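Ferienwohnung zwischen zwei Gästen: Tipps für Küche, Tisch und Wäsche

Stand: 5. Dezember 2021

Wer eine Ferienwohnung selbst vermietet, hat am Wechseltag meist nur wenige Stunden. Abreise bis zehn, Anreise ab drei, dazwischen Küche, Bad, Betten und Müll. Die folgenden Hinweise stammen aus unserem Haus Kondwood, zwei Wohnungen mit je einer Küche, und gelten für die meisten kleineren Unterkünfte genauso.

Reihenfolge

Zuerst alle Fenster auf und die Waschmaschine an. Handtücher und Geschirrtücher kommen in die erste Maschine, Bettwäsche in die zweite. Danach den Geschirrspüler einräumen, auch wenn die Gäste gespült haben. Im Schrank stehen fast immer Gläser mit Lippenstift oder Tassen mit Teerand. Erst wenn beide Maschinen laufen, geht es an Bad und Böden.

Tischwäsche 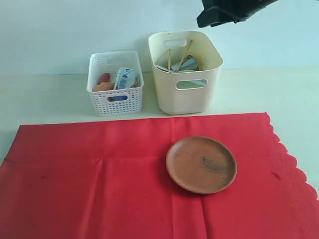
Für den Esstisch reichen drei Decken pro Wohnung: eine liegt auf, eine ist in der Wäsche, eine im Schrank. Kräftige Farben beim ersten Mal allein waschen, Rot vor allem. Ein altes weißes Taschentuch mit in die Trommel legen, dann sieht man, ob der Stoff noch Farbe abgibt. Liegefalten gehen am besten heraus, wenn die Decke noch etwas feucht ist. Von links bügeln, Bogenkanten und Spitzen nur mit Tuch dazwischen.

Wachs nicht mit dem Fingernagel abkratzen. Die Decke eine Stunde ins Gefrierfach legen, das Wachs abbröckeln und den Rest mit Löschpapier ausbügeln. Rotwein sofort mit Mineralwasser verdünnen und abtupfen. Ist der Fleck schon trocken, hilft Gallseife über Nacht. Die Gäste sollen in der Mappe lesen können, dass ein Fleck kein Drama ist, dann melden sie ihn auch.

Geschirr und Bestand

Geschirr aus einer Serie kaufen, die es länger gibt, und gleich vier Teile mehr nehmen als nötig. Wir haben beim Einzug 117 Teile gezählt und die Liste innen an die Schranktür geklebt. Einmal im Jahr, im Dezember vor den Feiertagen, wird nachgezählt und ersetzt. Unglasierte Tonteller gehören nicht in den Geschirrspüler und auch nicht nass in den Stapel. Sie brauchen einen Tag an der Luft, sonst riechen sie.
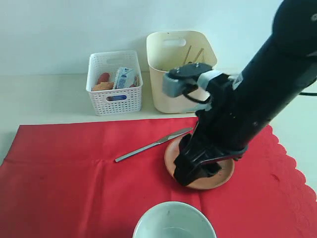

Vorräte, die Gäste dalassen, kommen nur in den Schrank, wenn die Packung ungeöffnet ist. Ausnahmen sind Salz, Zucker und Essig. Öl wird nach 2 Monaten getauscht. Offene Gewürze wegwerfen, das ist billiger als eine Bewertung mit dem Wort Motten.

Kaffeemaschine und Wasserkocher

Bei hartem Wasser alle 28 Tage entkalken. Zitronensäure kalt ansetzen, beim Erhitzen kann sie einen Belag bilden, der schwer abgeht. Zwei Durchläufe mit klarem Wasser hinterher. Der Wasserkocher bekommt dieselbe Lösung, eine halbe Stunde stehen lassen, ausgießen, nachspülen. Filtertüten und Spülmaschinentabs für drei Tage hinlegen, mehr nicht. Wer länger bleibt, kauft ohnehin ein.

Kühlschrank

Fächer mit Wasser und einem Schuss Essig auswischen, Dichtung nicht vergessen. Die Ablaufrinne an der Rückwand mit einem Wattestäbchen frei machen. Steht die Wohnung länger als eine Woche leer, Gerät abschalten und die Tür mit einem gefalteten Tuch offen halten.

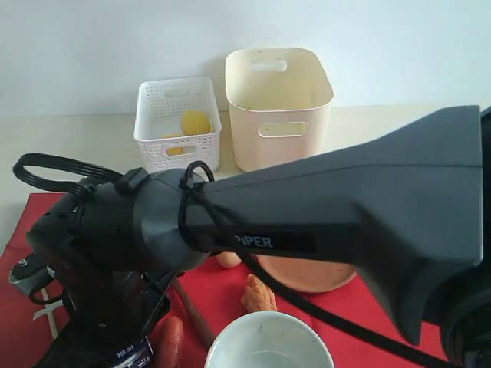

Schwarzer Roboterarm über rotem Grund, seitlich die Aufschrift „PIPER“

Schlüssel und Letztes

Vor dem Abschließen noch einmal durch alle Zimmer: Heizung auf Stufe zwei, Lichter aus, Mülleimer mit frischem Beutel. Den Code am Schlüsselkasten nach jeder Abreise ändern und den neuen erst am Anreisetag verschicken. Ersatzbatterien für Rauchmelder und Fernbedienung liegen bei uns in der Besteckschublade ganz hinten.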